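Ikulska 街小客栈公用厨房和茶水间安全检查表（附意见）

适用地点：Pluria 客栈，Ikulska 街，一层公用厨房、二层茶水间、后院的储物小屋
检查时间：四月，开门营业以前
填写方法：每一项后面写“合格”、“不合格”或者“待办”，然后写意见。没有意见可以空着。

我先说明一下。中文不是我的母语，这份表格我写的时候查了很多词，如果哪里写得不自然，请告诉我，我会改。客栈里长住的客人多数看中文，所以我决定不再只用原来的那份表。原来的那份还挂在冰箱旁边，内容差不多，但是旧了，里面提到的煤气炉已经拆掉了。

一、电和插座

墙上插座有没有裂缝、变黄、发热的痕迹
结果：不合格（一处）
意见：窗户左边那个插座的面板有一条细裂缝。我用胶带贴住，并且写了“请不要使用”。胶带只能用几天，面板必须换。请电工来的时候顺便看看它下面的那一个，插头插进去以后有点松。

电水壶的底座和电线
结果：合格
意见：茶水间的水壶是 2000 瓦的，它单独用一个插座，旁边不可以再接多孔插线板。去年冬天有客人把水壶和电暖气接在同一个插线板上，插线板的外壳变软了。那个插线板我已经扔掉，新的没有买，也不打算买。

配电箱（Sturkex）的标签
结果：待办
意见：箱子里的开关是好的，漏电保护的测试按钮我按了，会跳。问题是标签。有一个开关上面写着“走廊”，可是它关掉的是洗衣机。我想这是上次装修以后没有改。在标签改好以前，关电请关总开关，然后自己再用测电笔确认一次。

冰箱后面的灰尘
结果：合格
意见：已经吸过了。请把冰箱推回去的时候注意电线，它喜欢跑到轮子下面去。

抽油烟机的电线和灯
结果：合格
意见：灯比较暗，但是可以用。滤网见下面第二部分。

二、炉子、火和烟

电炉的旋钮能不能完全回到零
结果：合格
意见：右后方的旋钮要稍微用力才能到零。我在旁边画了一个红点，红点对着白线才是关。请新来的客人都知道这件事，最好在登记的时候口头说一遍，他们不读墙上的纸。

抽油烟机滤网
结果：不合格
意见：油很多。我把滤网放在热水里泡，加了小苏打，还是没有洗干净。建议买新的。旧滤网请不要放在洗碗机里，会变黑，也会让别的东西变黑。

灭火毯的位置
结果：合格
意见：挂在门旁边，拉带朝下，前面没有东西挡住。上次检查的时候前面挂着围裙，我把挂钩移到了另一面墙。

灭火器
结果：待办
意见：压力表的指针在绿色区域里。可是检修标签上的字被水弄花了，看不清楚下次检修是哪一个月。按照我们自己的规定，检修的间隔不可以超过 12 个月，所以我打算当作已经到期来处理，请公司来看一次。不清楚的标签就等于没有标签，这是我以前工作的地方教给我的，我觉得是对的。

烟雾报警器
结果：合格
意见：一层和二层都按过测试按钮。二层的声音小一点，已经换电池，换了以后声音正常。请不要在煎鱼的时候用塑料袋包住报警器。我每年都写这句话，每年都要拿下来一个塑料袋。

三、水、热水和烫伤

水龙头热水温度
结果：合格
意见：一层的热水来得慢，要等一会儿，然后突然很热。我在水龙头上方贴了一张小纸条：“先开冷水”。纸条用的是防水的胶，应该能坚持到夏天。

水壶盖和水壶嘴
结果：合格
意见：茶水间的那个水壶，我们平时叫它 Kettle，是前面的房东留下来的英文标签，大家都这样叫了。盖子上的小扣有时候没有扣紧。倒水以前请用手指按一下，要听到“咔”的一声。没有听到声音就不要倾斜得太厉害。水垢我已经用柠檬酸煮过，煮了以后又用清水煮了一次。

放热饮的台面
结果：合格
意见：台面必须是平的，不摇晃，边上不放东西。我把手掌放在桌子的角上用力压，桌子不动，就算合格。如果动，请在桌脚下面垫橡胶片，不要垫折起来的纸，纸一湿就变薄，桌子又会摇。

托盘和杯碟
结果：合格
意见：端热茶请用有边的托盘，边不需要高，能挡住杯子滑出去就可以。托盘底下如果是滑的，就放一块湿布在下面，这个方法很简单，也很有效。杯子请选择底比较宽的，茶不要倒满，200 毫升的杯子倒到离杯口一个手指的地方。碟子中间有一个凹下去的圆，杯子要坐在那个圆里面。有缺口的杯子和碟子，不管多好看，都请拿走。我检查缺口的办法是闭上眼睛，用指尖沿着杯口慢慢走一圈，眼睛常常看不见的小缺口，手指能找到。

楼梯和门槛
结果：待办
意见：茶水间在二层，很多客人喜欢把茶端到一层的院子里去喝。楼梯本身没有问题，防滑条是新的，可是茶水间的门槛比地面高出一点，端着托盘的时候看不到自己的脚。我建议把门槛漆成黄色，或者干脆拆掉。在那以前，请端托盘的人走在前面，另外一个人替他开门。一个人的时候，请先把门打开，用门挡挡住，再回来拿托盘。

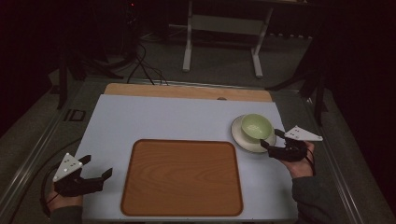

有一位长住的客人在留言本里写，门槛漆成黄色不如拆掉，她晚上端着热水下楼的时候走廊的灯是关着的，黄色在黑暗里也看不见。她还问，为什么走廊的灯不能装感应的，这样手里拿着东西的人就不必用胳膊肘去找开关。

我同意她的意见。感应灯我以前也想过，当时担心它整个晚上因为猫而亮起来。猫现在主要住在隔壁，这个理由已经不太站得住。我把感应灯写进了待办的单子，放在门槛的前面。门槛的事情要问房东，拆门槛可能会碰到地板下面的管子，我不敢自己决定。

下水管和水槽下面的柜子
结果：不合格
意见：柜子的底板有点湿。我擦干以后放了一张厨房纸，过了一个晚上去看，纸的一个角湿了，所以接口的确在慢慢漏。现在下面放着一个小盆。请每天早上看一看小盆，并且请不要把清洁剂放回这个柜子，瓶子的标签泡了水会掉，没有标签的清洁剂很危险。

四、刀、玻璃和容易割手的东西

刀架
结果：合格
意见：刀架的磁铁还很有力。面包刀太长，刀尖露在外面，我把它放到抽屉里了，刀刃上套了保护套。保护套容易被当作垃圾扔掉，请认识一下它：它看起来像一条旧的塑料。

玻璃碎了怎么办
结果：合格（纸条已经更新）
意见：扫帚和簸箕在门后面。先穿鞋，再扫地，最后用湿的厨房纸擦一遍。碎玻璃用报纸包好，外面写“玻璃”，放在单独的袋子里。请不要只包一层。去年收垃圾的人给我看了他的手套，我觉得很不好意思。

开罐器
结果：待办
意见：旧的那个转不动，大家用力的时候会滑。已经放到一边，等新的到了再扔。急用的时候可以到前台借一个。

五、食物和冰箱

冰箱温度
结果：合格
意见：里面的温度计显示 5 度。我在早上和下午各看了一次，结果一样。门上的胶条有一个地方有点硬，夹一张纸可以抽出来，但是要用一点力，所以暂时算合格。下次检查请特别看一下右下角。

客人的食物有没有写名字和日期
结果：不合格
意见：大概每次都是不合格。没有写名字的盒子我放到了最下面一层，贴了纸条说再等一等，没有人来拿就会扔掉。请大家不要生气，这条规定在入住的时候都签过字。冰箱上挂着一支笔，笔是有水的，我刚刚试过。

过敏提示
结果：合格
意见：花生酱请放在有盖子的盒子里，并且用自己的勺子。我们有一套红色把手的勺子，只给花生和坚果用，洗了以后也要放回红色的盒子。

案板
结果：合格
意见：切生肉的那一块刀痕很深，还可以再用一段时间，但是不要等太久。我的标准是这样的：如果用刷子刷了以后，刀痕里还有颜色，就应该换。

六、出口和通道

后门能不能从里面不用钥匙打开
结果：合格
意见：能打开，但是外面放着两个花盆，门只能开一半。花盆已经移开。请浇花的人不要把它们放回门的前面，窗台下面的太阳也很好。

应急灯
结果：合格
意见：关掉总开关以后灯亮了。我等到它自己变暗才把电打开，时间足够所有的人走到街上。

集合地点
结果：待办
意见：旧的牌子上画的是街对面的面包店，那个面包店已经关门，现在是工地，不适合站人。我建议改成 Ikulska 街和小广场之间的那棵大树下面。改了以后要重新画地图，也要告诉住在阁楼的客人，他们用的是另外一个楼梯。

储物小屋
结果：不合格
意见：小屋里有一罐打开过的油漆，盖子没有盖紧，旁边是烧烤用的木炭和点火液。这些东西不可以放在一起。油漆我盖好了，点火液拿到了前台的铁柜里。小屋的锁生锈，钥匙转的时候请轻一点，备用钥匙只有一把。

急救箱
结果：合格
意见：缺少烫伤用的敷料，已经补上。剪刀又不见了，也已经补上，这次我用绳子把它系在箱子上。烫伤的时候请先用凉的自来水冲，冲久一点，不要用冰，也不要涂牙膏。涂牙膏的习惯在我的家乡也有，我小的时候也被涂过，很疼。严重的烫伤请直接打急救电话，电话号码贴在箱子盖的里面。

七、待办的顺序

先做的：水槽下面的漏水，裂开的插座面板，灭火器检修。
然后做的：走廊感应灯，Sturkex 配电箱的标签，抽油烟机滤网，集合地点的地图。
可以慢一点的：门槛（等房东回答），开罐器，冰箱门的胶条。

八、看完检查表以后收到的意见

意见：插座旁边的胶带颜色和墙太接近，晚上看不出来。能不能换成红色的？
答复：已经换了红色的，谢谢。

意见：红色把手的勺子有一把在二层的抽屉里，和普通的勺子混在一起。
答复：找到了，已经用热水重新洗过，放回红色的盒子。请洗碗的人多看一眼把手。

意见：“先开冷水”的纸条写得很好，但是阁楼的浴室也有同样的问题，那里没有纸条。
答复：阁楼不在这份表的范围里，不过您说得对。纸条我先贴上，浴室的检查另外做一份表。

意见：第三部分说用手掌压桌子的角，我压了院子里的那张圆桌，它没有角，可是摇得很厉害。
答复：圆桌请压边上，换几个方向压。它的一只脚下面的螺丝松了，我拧紧以后好多了。院子的地面本来也不平，喝热的东西请先坐靠墙的那张。

意见：这份表里“合格”和“待办”的区别我不太懂。应急灯合格，灭火器待办，可是灭火器也能用。
答复：这里是我没有写清楚。“待办”的意思是，现在能用，但是有一件事没有完成。“不合格”的意思是，现在就不应该这样用。下一次我会把这句话写在表的最上面。

检查表的原件放在前台的蓝色文件夹里，需要修改的地方请用铅笔写在旁边。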